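Tube sorting at Olside: questions from staff

Will the robot take my job?
No. It moves empty tubes between racks. Ditte Þorgeirsson still plans all shifts.

Who teaches it?
We do, with grippers held in the hand. Clear tubes, one orange rack and one metal rack are enough to start.

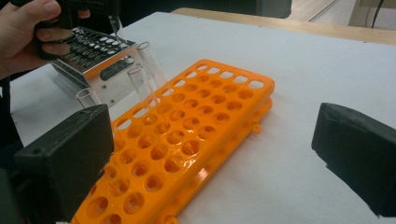
Is it tiring?
A little, in the wrists. Change after two hours – please do not wait for pain.

Do I need both hands?
Yes, one gripper in each. 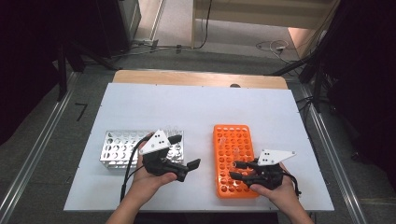 If you prefer to stay at the bench, tell Luzius Camenzind before October. Your pay stays the same.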